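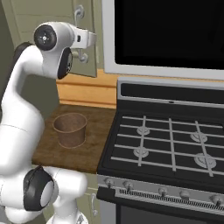 Sim kitchen, arm at the counter beside the range.

13 April 2024

OK, so the cabinet task is broken, and it's been broken longer than we thought. Writing this up while I still remember which run was which (my terminal history is a mess and I closed two windows I shouldn't have).

Background for whoever reads this after me: the job is open the upper cabinet, reach in, grab the object, back out. Adel launched the big batch overnight, 535 episodes, and the summary came back looking great. Almost everything marked as a successful grasp! I was all ready to send that number to Stellier. Then Dalia asked me for a couple of clips for the slides, and I went looking for a nice one and couldn't find a single episode with the lumpy brown object where it came out of the cabinet. The gripper comes out with nothing in it, and the episode log says HOLDING = true right up to the end, cheerful as anything.

So I pulled 20 of those episodes and stepped through them one at a time. Same story in all of them. Door opens, arm goes in, fingers line up on either side of the object, close command goes out, fingers move a little and then just stop. In mid-air. Finger force shoots up as if they're squeezing something solid, the holding flag flips, and the arm backs out. The object stays where it was, or it gives a tiny hop and settles again.

My first guess was the gripper driver, because I always blame the gripper driver. I swapped in the old finger config from November and reran with the same seed. No change. Then I guessed friction and cranked it up to something silly, and that only made the little hop bigger. Lost most of the morning on that. Brahim wandered by and asked if I'd looked at the collision shapes, I said yes, and what I meant was I'd looked at the ones for the cabinet.

So I went and looked at the object. The visual model is lovely, all lumps and pits, with that pointy bit sticking out near the top on one side. The collision shape is one single convex hull wrapped around the whole thing, pointy bit included, and then on top of that somebody's import script padded it. So there's this invisible shell hanging off the object, worse on the side with the point. The fingers hit the shell, the solver says contact, force goes up. Meanwhile on the wrist camera you've got clear wall showing on both sides of the object.

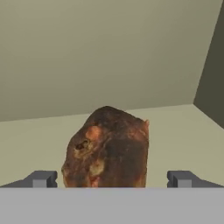 Driss wrote back to the group thread that he'd seen the same false hold at Drilmont, with a different gripper, and that fixing the hull would only hide it. His point was that the holding check reads force and nothing else, so anything that makes the fingers stall will look like a grasp: bad hull, jammed finger, finger caught on the edge of a shelf. He wanted the check fixed first and the hull second, and he wanted both done before a single line of this goes near the real arm.

I grumbled, and then I thought about it over coffee and he's right. The bit that bothers me is what happens after the flag flips. Once the controller believes it's holding something, it switches to the carry profile. Carry profile raises the force limit on the retreat (so it doesn't give up when the object brushes the door on the way out) and it turns off the re-open behavior, so we don't drop things. Both are sensible if there's something in the gripper. With a false hold you've got an arm that's more willing to push than usual, in a tight space, working from a wrong idea about its own hand. In sim that costs us a batch. On the bench at Ponwood it's a hinge, or a finger pad, or somebody's wrist if they've reached in to see why it looks stuck.

And yes, I checked whether it had pushed on anything in sim. It had. In 3 of the 20 episodes the retreat path clips the open door, and the contact force on the door panel goes well over what we allow in the normal profile. The door is free-swinging in the model so it just moves out of the way and nothing gets flagged. I'd never have noticed without plotting it. (Plot is in the shared folder under door_contact, ignore the other ones, I mislabeled the axes.)

Things I changed this afternoon, in the order I did them:

Holding check now needs force AND finger opening. For each object we have a width range, and if the fingers stall outside that range it's a stall, and the episode gets logged as STALL with the opening written next to it. Ghizlane reviewed the patch and made me add a timeout, because I'd left a way for it to sit there squeezing forever. Good catch, thank you.

Stall no longer leads to the carry profile. It opens, backs out slowly on the normal limits, and stops. No retry for now. I know Adel wants the retry, we can argue about it once I trust the rest.

Door contact is now logged as an event in every episode, with the peak value. It doesn't end the episode yet.

Hull for the brown object rebuilt as 4 convex pieces, padding removed. The pointy bit gets its own piece. I had a go at doing it with more, and the sim slowed to a crawl for no visible gain, so four it is.

Then I reran the bad seeds, old hull first, on purpose, to see if the new check catches it. It does, every one comes back as STALL, and the arm backs out on normal limits like it should. That was a nice moment! I did a small dance, Brahim saw it, moving on.

With the new hull the fingers get to the surface and the object mostly comes along. Mostly. A few still slip, and those now get reported as slips. The door is a separate headache, though. Watching the side view I could see how little room the upper link has once the door is hanging open.

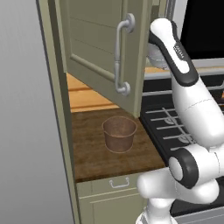 The planner treats the door as wherever it was when the handle was released, and it never looks again. So if the door drifts even a bit, the retreat path is planned around a door that isn't there. I don't have a fix for that today. The cheap version is to read the hinge angle straight from the sim before planning the retreat, but we won't have a hinge angle on the real one, so that would be cheating and we'd only pay for it later. Ghizlane thinks we can get it from the side camera. I'd like to see how noisy that is before we build on it.

Other stuff I want to remember:

The padding came in with the El Fassi import script. It pads every object under a certain size, which means the brown one isn't special and I need to go through the whole object set. Started a list, got as far as the bowls.

Old batch is renamed with _BADHOLD on the end. Please don't train on it, and please don't quote the success rate from it to anyone. I've told Dalia the slide has to come out.

I've put a lock on the deploy branch. It needs a sign-off from Driss and from me to come off, and I'm not signing until the stall test has been run on the real gripper with a foam block, at low force, with the guard down.

Still open: door angle, the slips, the rest of the object hulls, and whether the same force-only check got copied into the drawer task. I have a bad feeling about the drawer task. Adel, can you grep for it before you launch anything tonight?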